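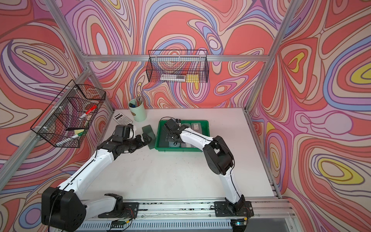 Stationery sorting was the part of the Grutbridge open day I had come for, and it ran from 10 a.m. on Sunday in the Waweru building. Unon packs school kits for 31 country schools, 600 kits a term, each built up in a plastic tray. The tray on the white table was bright green with raised sides, and it held two grey boxes and a small clear container. A white scientific calculator lay towards the back left. Calculators go only into the senior kits, 276 of them this term.

Pendo Ndung'u led the tour and handled the packing questions. Cases are grouped by finish, frosted or clear, and labels are checked against the school's order before anything is boxed. Colour is not specified on the order -- schools take what they are sent.

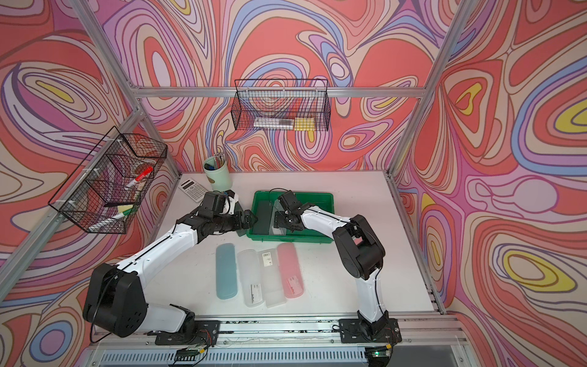
Wekesa Mfinanga covered storage. Trays are held on open racking from Welell, organised by school and then by year level. Returned trays are washed and go to the bottom shelf. Stock on the day stood at 523 finished kits, with the balance due out by the end of January.

Parking is behind the building, off the lane. The packing notes are available at the front desk, double-sided, in grey print that is hard to read.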